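Home Forum Hardware Grippers Search Log in

willy_groen
Trying the Stuta gripper against the Kundbridge hand, one on each arm. The gripper grabs crumpled stuff first go!

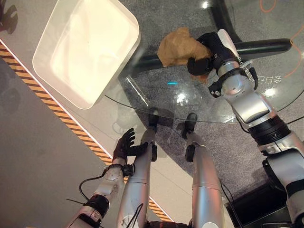
Aarhus, April

Gripper on the right, hand on the left. Seven goes each, and I'm leaning Stuta.

mlund
Disagree, soft things flatter any gripper. Try something small.

willy_groen
Fair, Saturday then.
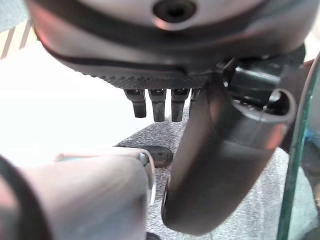 Wrist cameras are what I'd spend on next. Mine sees the fingers fine, but the housing eats most of the top of the view, so I'd want it mounted lower.

inger_n
Or tilt it 30 degrees, cheaper.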